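Chapter 4
Gathering Examples: Where the Learning Comes From

Before you read: Keep your notes from Chapter 3 close at hand, especially the page on joint angles and gripper commands. We will lean on both from the second section onward.

When Sarita Bansal was in her first year at the Kandpal workshop, she spent a whole Thursday trying to teach a simulated arm to pick up one object and bring it over to another. She had a good learning program, a fast computer, and plenty of coffee, and by dinnertime she had a robot that waved its hand in the air with great confidence and touched nothing at all. The program was fine (she checked it, and then she had a friend check it, and then she checked it again). What she had given it to learn from was the trouble. Her examples all began with the gripper already resting beside the object, so the arm had never once been shown how to get there from somewhere else.

We start with her story because nearly everyone who works in this field has one like it, and you will probably have your own before the term is over. A learning system of the kind we study in this book copies what it is shown. If you want it to find its way to an object from an awkward spot, you have to record some journeys that begin in awkward spots, with the fingers open and nothing between them, and you have to keep the slow and rather dull stretches of travel along with the exciting part at the end.

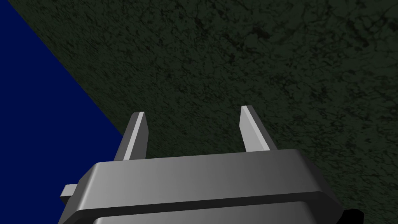

A single recorded attempt at a task, from the first command to the last, is called an episode. Inside an episode are many steps, and each step pairs what the robot could sense at that moment with what it was told to do next. You met both halves of that pair in Chapter 3, though we didn't yet have a reason to store them side by side. In the Horkton exercises, which you will find on the course disk, each student records 70 episodes of one task and then sorts them by hand. Please don't skip the sorting! It is tedious, I know, and it is also the best way I have found to learn what your own driving looks like.

Sorting calls for a little judgment. Some episodes end with the object where it should be, and those go in the first pile. Some end badly, and those go in the second. Then there are the ones in between, where the operator fumbled, backed off, and tried again, and got there in the end. Beginners tend to throw these away out of embarrassment. Keep them, but label them, as we will want them in section 4.3 when we talk about recovery.

The way the fingers hold an object deserves a label of its own. An object that is thin at one end and thick at the other can be gripped in several places, and a grip that seems perfectly good during the lift may turn out to be a nuisance when the time comes to set the thing down.

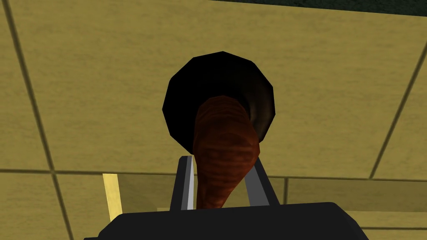 Sarita's second set of examples was much better than her first, and it was smaller too. She recorded 49 episodes, moved the starting position of the arm before every one, and wrote a line in her notebook about each grip. After sorting, she kept 43 of them for training. Her notebook is reprinted in the appendix, coffee rings and all, and I would encourage you to read a few pages of it before you begin your own recordings.

We will do our recording in simulation throughout this chapter, using the Drekent room that came with your software. A simulated room can be put back exactly as it was with one keystroke, which spares you a great deal of bending down and picking things up. It also has habits of its own, particularly in how surfaces touch and slide, and we will come back to those when we move over to the Grondura arm in Chapter 6.

Words to know in this chapter: episode, step, operator, starting position, label, recovery.

4.1 Planning a Recording Session

Decide on your task first, and write it down in one sentence that a classmate could follow without asking you anything. Trade sentences with your neighbor and try each other's out before you record a single episode.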